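Workcell Practice Forum > Standards and Procedures > Resetting the tabletop assembly cell between trials

rlakatos_tadbridge
Members are invited to comment on the draft reset procedure for the burger assembly task before it is adopted in July.

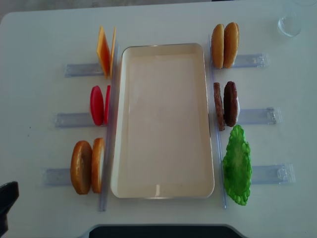 Section 3 of the draft requires that the tray be empty at the start of every trial and that all ingredients stand in their assigned places along the rails: cheese, tomato and bottom buns on the left; top buns, patties and lettuce on the right. Any item out of place shall be corrected before the arm is enabled. Personal items are to be kept off the table.
Réka Lakatos, Tadbridge

molano_ops
We support Section 3 in general. Our concern is the word "assigned." Does it cover the angle at which a slice leans, or only its position? Our operators will read it both ways.

o.hajdu
Position only, in my view. A cheese slice will tilt, and a rule that forbids tilting will be ignored by the second shift. I would also object to the 14 sign-off fields on the reset form. At Trilmont we use eight and have had no complaint from our auditors.
Ottó Hajdu

antal_safety
I must disagree with the previous reply. If the starting angle is left open, it should at least be recorded — otherwise two sites cannot compare failed grasps. The number of fields is a separate matter.

The draft is also silent on drinking glasses. I see one in the top corner of the table. Section 3 should state a minimum clearance from the arm's reach.

rlakatos_tadbridge
The comment on the glass is accepted. "Personal items" will be replaced with "any item not listed in the task sheet," and the check will be made before power is applied.

On angle, I propose that operators record it only after a failed grasp. Over 100 resets were logged under the earlier draft, and the angle field was left blank on most of them.

o.hajdu
Agreed on angle. I maintain my objection to the form.

molano_ops
Molano can accept the revised wording. Please post the clean text when it is ready.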